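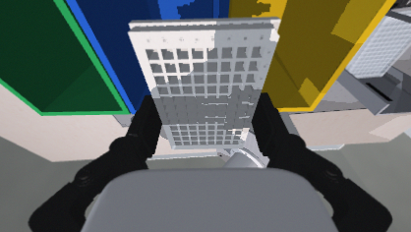

Racks, bins and a great deal of patience: news from the Leselel project

Apr 19, 2018

It's been a busy stretch for our little simulation group, and I'm very pleased to say we now have 3401 recorded examples of the rack task sitting on the Bodport server (we had nearly half that in January, so you can imagine the cheering down the hall!). Every one was driven by a person at the controls, with the simulated gripper answering along on screen, and every one has been watched back before it went in.

The rack has been our favourite headache this term. It's full of little square holes, it's wider at the top than the bottom, and the learner has to work out for itself how to keep it upright between the two black fingers with the green, blue and yellow bins in behind. Ntombi Mokoena has been after us to vary the lighting more, and she was quite right. A hard shadow across the grid makes the openings awfully difficult to tell from the bars, even for those of us who've been staring at the thing for months, and if the colour and brightness never change the learner gets far too comfortable. So please, when you record, don't skip the gloomy ones!

Nyokabi Mollel has also rewritten the labelling notes, which are now down to 2 pages from 13 (thank you, thank you). The main change is that a grasp is marked from the moment both pads touch, and a fumbled try stays in with its own label. We used to throw those out, and I still wince thinking of all the good fumbles we lost.

We have three recording slots open each afternoon, and newcomers are very welcome. Put your name on the sheet by the kettle, or catch Nyokabi before lunch and she'll get you set up with a login.

Recent items
Zoltum: moving our old recordings across
Pop gets a new set of controls
Labelling notes, the short version
Notes from the January get-together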